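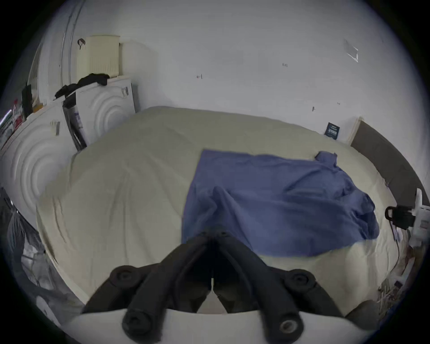 Divya Thevar wrote in after the December post to ask why I train the cloth policy on demonstrations from people's homes when a bench and a folding jig would give cleaner numbers. It is a fair question, and the bench figures in that post were indeed the better ones. I have now run the comparison properly.

The setup is the one described before. Demonstrations are recorded with a hand-held two-finger gripper with a camera on it, so the view is the one the policy gets at run time. The task is to take a cloth lying loose on a larger surface, find a corner, and bring it to the opposite corner. A blue cloth on a cream sheet is among the easier cases for colour. Bunched corners are harder, as are creases in the sheet underneath, which the corner detector likes to report as cloth edges.

I trained two policies with the same network and the same number of demonstrations, 400 each. The first set, Cunska, was recorded on one bench under fixed light. The second, Hestesen, was recorded on beds in ordinary rooms. Both were tested on beds neither had seen.

Hestesen completed the first fold in 61 per cent of trials. Cunska did well on the bench and poorly everywhere else, mostly by closing the fingers too high. A mattress gives under the fingertips and a bench does not, so the height it had learned was wrong from the start.

I then tried mixing the sets. Replacing 340 of the Hestesen demonstrations with bench ones lost most of the gain. Replacing 60 made no difference I could separate from noise. I have not tried the values in between.

Two cautions. The trials were scored by me, from video, and I knew which policy was running. Also, the Lumeta tracker drops out when the camera faces a plain wall for long, and I discarded those recordings by hand. That probably favours rooms with more in them.

Next is a repeat with the scoring done blind, and the height error logged at each grasp. The Vieira code is being tidied up and will go on the downloads page once the calibration script runs on a machine other than mine.

Posted Mar 28, 2018. 5 comments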